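Mowat: a word list of knots and stitches

Version 2, February 2018
Compiled by Kirstin Gunn and Craig Jardine

What this is

Mowat is a plain-text collection of names for knots and stitches, gathered from people who tie and sew things for a living or for fun. It has 400 entries from 76 sources. Sailmakers, quilters, saddlers, net menders, bookbinders, climbers, surgeons and weavers are all in here, and the best part of putting it together was finding out how often they talk about the same bit of thread in completely different words!

It began as a folder of index cards Kirstin kept while learning to bind books in Mustville. Craig had a similar pile going for fishing knots, and when we put the two side by side the overlaps were too good to leave in a drawer.

What's in the download

entries.csv has one row per name, with the trade it came from, a short meaning and a source number
sources.csv lists the books, pamphlets and conversations behind the numbers
variants.csv holds other spellings and local forms
notes.txt has everything that wouldn't fit in a column, and it's the file we'd read first

All 4 files are UTF-8. Columns are separated by commas, and any field with a comma inside it is in double quotes.

How entries are written

Each name is in lower case unless it includes a person or place. The meaning is kept to one sentence where we could manage it. If a word is used by more than one trade it gets a row for each, so "whipping" shows up under sailmaking (binding a rope's end) and again under hand sewing (going over and over an edge). "Interrupted" is listed under surgery, for stitches that are each tied off separately, and its opposite, "continuous" or "running," has rows under both surgery and dressmaking.
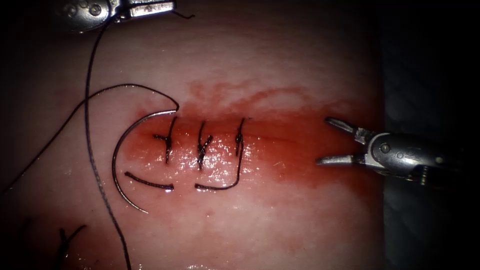
Can I use the list in a class or a printed handout?

Please do. The entries and notes are free to copy, change and print, and we only ask that you keep the source numbers with them so a curious reader can trace a word back.

Things we love in here

The square knot alone could have filled a week. It's a reef knot to sailors and a square knot to most other people who tie one, and macrame workers use "square knot" for something else again, tied with the outer cords around a pair of center ones. Then there's "blanket stitch" and "buttonhole stitch," which get swapped so freely that we gave them a page to themselves in notes.txt.

"Tail" is another favorite. Almost every trade has a word for the bit left over after the knot (tail, end, tag, tag end), and you can often guess what someone makes from which one they pick.
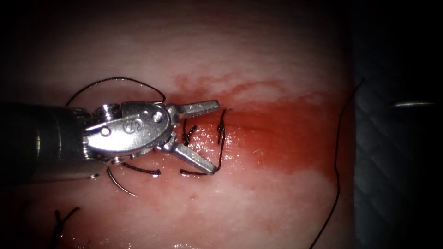

Fishing has the richest set of names for tightening a knot down, and we've kept them all, even the ones that came from a single person on the dock at Ondale. Seat, snug, draw, bed, cinch: they each have a row.

Known gaps

Lace is thin. Basketry is thinner, and we'd be thrilled to get more of it. Nearly all the names are English, apart from a small set of weaving terms from a booklet called Jerero that Craig found at a library sale.

Changes since the first version

Climbing knots added
Duplicate rows for "slip knot" merged
Source numbers fixed in the saddlery section

The next update is planned for August. Send new words with the trade, the place you heard them and, if you can, a sentence somebody really used them in. Kirstin reads those first.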